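Collecting dish-loading examples at Raltunby

Friday, October 15, 2021

The kitchen bay at the Raltunby lab has been running since September, and the dish-loading set now stands at 628 recorded examples. Each one is a single plate: picked up by the robot under operator control, carried to the dishwasher, set into the upper rack and let go. The operator drives the arm from a desk behind the kitchen, and the learning system gets the camera views, the joint positions and the gripper commands from every attempt.

We started with the round beige plates because we had plenty of them and they are forgiving if dropped. The counter is glossy and the backsplash is lit from behind, so there are reflections on nearly everything, including the sink. We thought about turning the panels down for recording and decided against it. The Hellach trial kitchen has similar lighting, and the system will have to work there.

The hard part is the second plate. With one already standing in the rack, the operator has to bring the next one in on edge without touching it, and the gripper only has hold of the rim. New operators tend to come in too flat and have to back out. We keep those attempts in the set as long as the plate ends up in the rack, and label the correction so it can be filtered later.
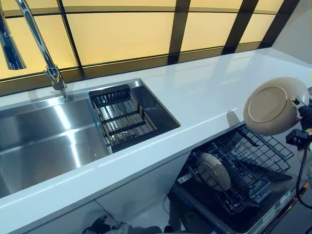
What changed this month

Sessions are now capped at 40 minutes. Longer ones gave us slower and less steady motion toward the end, and those examples were the ones most often thrown out in review. Operators take a break of at least five minutes between sessions.

Review has also changed. Every example used to be watched by two people. Now the second check is only done on attempts that were marked unclear the first time, and 87 are waiting in that queue. Anyone at the Lins office with time to spare can sign up for a review slot on the shared calendar.

We have also started keeping the close-up views from the hand cameras along with the wider ones. The head view shows the rack well but can lose the fingertips behind a plate. The close-up views are odd to watch at first — when the hand turns over, much of what you get is fingers and ceiling lights — but the reviewers have gotten used to them. They add to storage, and the nightly transfer to Destitz can now take up to three hours.

Bowls are next, then cups. Please don't move the rack guides between sessions, and note any change to the counter setup in the log before you start recording.
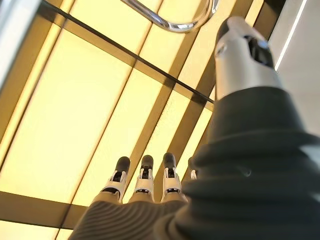

Fingers and thumb from the hand camera, under the kitchen bay's lit panels.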